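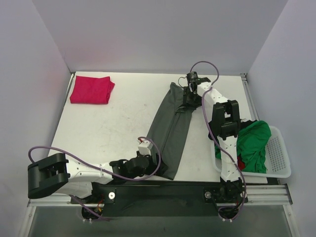 Slide 1. Red cloth, folded, and a dark gray garment on a white table.

Good evening, and thank you for coming. My topic is slow braising in the oven. (Wait for the door to close.)

Slide 2. Our test at Kistley used 700 grams of beef shoulder and 400 milliliters of stock. Salt the meat in the evening, brown it the next day - do not hurry this step.

Slide 3. The pot stays in the oven nearly 3 hours, with the lid on. Mention the Miltar recipe, where the carrots go in late.

Ask for questions. Recipe sheets from Drorell are by the exit.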